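Flistthorpe Shared Workshop
Arm build group, minutes, April

Present: Desmond Crenshaw (chair), Loretta Lindgren (minutes), three members.

1. Previous minutes
Accepted with one correction: the controller board came from Hong, not Zunden.

2. Plate placing
Desmond reported on the rack task. The target layout stays at three plates, pink on the left, green in the center, blue on the right. Agreed that lean angle is not scored for now. A plate counts as placed if its lower edge is held by the rack.

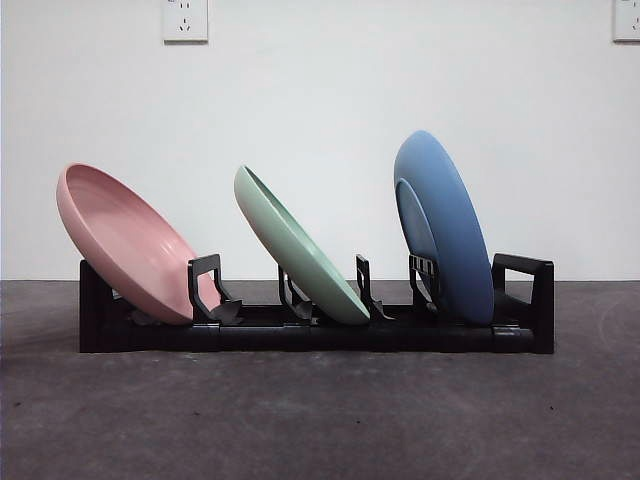 Item 2: rack with three plates, side view.

Loretta noted that the pink plate leans much further over than the blue one and asked for a lean limit. Deferred until the log has been sorted. The log holds 328 runs, of which some 55 have no start pose recorded. Those runs will be left out of the training set.

3. Wrist camera
Mount reprinted with 6 mm more clearance. Both fingertips must stay in view with the gripper open. The empty rack is to be used for checking the view before each batch. Marks on the gray surface were raised as a possible problem for the edge finder. Desmond prefers to leave the surface alone and raise the threshold.
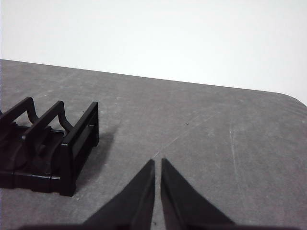 4. Parts and spending
Grostent quoted for 2 spare finger sets. Approved. Cable chain held over.

5. Actions
Desmond: sort the log, flag runs with no start pose.
Loretta: draft a lean limit, order finger sets.
All: write the start pose in the log before pressing run.

Closed 9:40 p.m.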